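Research > Manipulation > Soft Goods > Section 4

Print this page | E-mail this article

4.2 Finger comparison on household textiles

We compared two finger sets on the same parallel gripper: the smooth Lundum fingers supplied with the arm, and the Trastport fingers, which carry a textured pad on the inner face. The arm, the Nugroho controller and the closing speed were unchanged between sets. Each set made picks on 9 pieces of clothing and household cloth, for a total of 3,859 grasps. Closing force was set at one of three levels. Figure 3 gives wrist views from the trials, with (a) a dark woven fabric held between the fingers and (b) an orange cloth on white wicker before the fingers close.
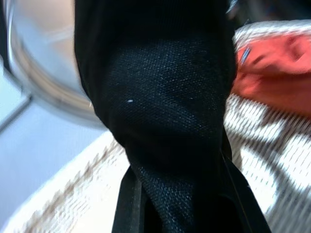

Heavy woven cloth gave little trouble with either set. Once the fingers had gathered a fold, the twist in the material kept it in place during the lift, and raising the force made no measurable difference. Most failures came earlier, when the fingers closed on a flat area and slid over it. R. Nasution repeated these picks in September with a lower approach height, and the failures dropped for both sets.

Knits behaved differently. They stretched under load, and the smooth fingers often lost them partway through the lift. An openwork support added a second problem, as a fingertip could catch in the weave below the cloth. We therefore stopped the descent as soon as the wrist sensor registered contact.

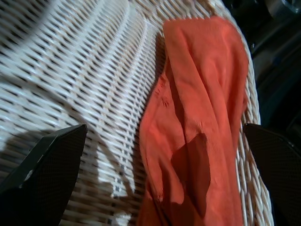

Reading time: 3 min

The approach point was chosen by the Wondside segmentation model, trained on up to 2,000 labeled wrist views. Shadows from the gripper were its main source of error. A hard shadow edge across a bright cloth was sometimes taken for the edge of the cloth, and the grasp was then planned too far to one side. Adding views with the fingers open and low over the target reduced this error but did not remove it.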